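Zerero: Küchenaufgaben mit zwei Armen
Liesmich zum Datensatz, Stand September

Schön, dass Sie hereinschauen! Zerero ist aus einer Frage entstanden, die uns in Clandby beim Kaffee nicht mehr losließ: Kann eine Maschine inzwischen eine Dose in die Mikrowelle stellen, ohne dass jemand daneben steht und die Luft anhält? Die kurze Antwort lautet: manchmal. Die lange steckt in 2.272 Episoden, verteilt auf 37 Aufgaben, alle von Hand ferngesteuert und (mit viel Geduld) von Oisín Breathnach durchgesehen.

Inhalt
Jede Episode enthält Handgelenkvideo, Gelenkwinkel und eine kurze Aufgabenbeschreibung. Bewertet wird in 3 Stufen: geschafft, halb geschafft, abgebrochen. Die Stufe steht im Feld ergebnis.

Arbeitsplatz, aus Sicht der Handgelenkkameras 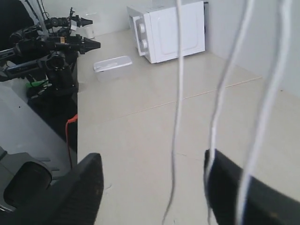
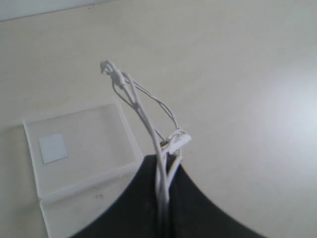
Weiße Kabel und eine durchsichtige Kunststoffbox 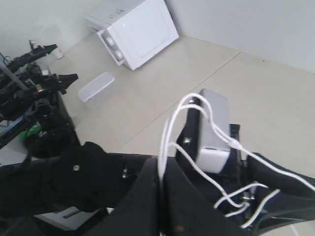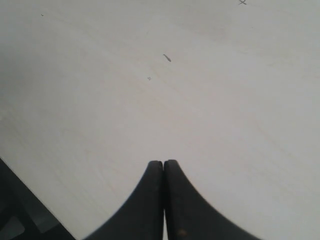

Bekannte Schwächen
Durchsichtiges und Weißes auf hellem Grund macht unserem Basismodell Briggs weiterhin Mühe, und Deckel sind ein Kapitel für sich. Wer nur mit den geschafften Episoden trainiert, bekommt ein recht zuversichtliches Modell, das danebengreift und fröhlich weitermacht. Nehmen Sie die halb geschafften bitte dazu!

Laden
Die Archive liegen in 2 Ordnern, train und test. Zum Einlesen genügt das Skript hurnitness_laden.py aus unserem Werkzeugkasten Hurnitness. Fehler und Fragen gern als Ticket, Oisín liest alles mit.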